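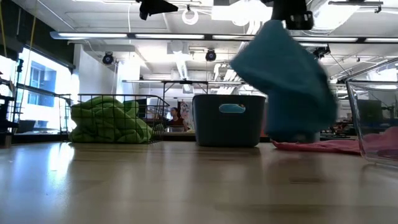
Football / Standings and Tiebreakers

How to Work Out a Playoff Clinching Scenario by Hand

Updated 22 March 2024

Galbraith League rules apply throughout this page. Other leagues use similar steps in a different order, so check your own rulebook before you copy the method. You need the current standings, the list of remaining games and a sheet of paper or a spreadsheet. No special software is required.

1. Set up the table

Enter one row per team. Use these columns: wins, losses, ties, games left, division record, conference record. A tie counts as half a win and half a loss. Do not use winning percentage yet. While teams have played different numbers of games, because of byes or postponements, percentage hides how many wins are still available.

2. Find the ceiling and the floor

The ceiling is current wins plus games left. The floor is current wins alone. Add both as new columns.

Say Handville has 11 wins with two games left. Its ceiling is 13 and its floor is 11. Rilum has nine wins with two games left, so its ceiling is 11 and its floor is nine. Neither team has any ties.

3. Compare each pair

A team has clinched over a rival when its floor is higher than the rival's ceiling. Handville's floor equals Rilum's ceiling, so the division is still open, but only if Handville loses both games and Rilum wins both. One Handville win or one Rilum loss ends it. A tie by either team ends it too.

4. Apply the tiebreakers

Where floor and ceiling are equal, go down the list in order:

Head-to-head record
Division record
Record against common opponents
Conference record
Point difference in all games

Stop at the first step that separates the teams. With three or more teams level, apply each step to the whole group first. Once one team is removed, go back to head-to-head for those that remain. Skipping this restart is the most common error in published scenarios.

Use the final value of each record, with the remaining games filled in - today's division record may not be the one that counts.

5. Check the remaining games against each other

If two rivals still have to play each other, they cannot both reach their ceilings. Mark these games before you list any outcomes. Late in the season this often settles a wild card place that the table shows as open.

6. List the outcomes

With four games that matter there are 16 combinations, or 81 if ties are included. Both can be done by hand. Six games with ties gives 729, and a spreadsheet is the better choice.

Point difference

Treat this step with care. A lead of 60 points with one game left is safe in practice, but it is not a clinch. Write "leads on point difference" and leave the place open until the game is final.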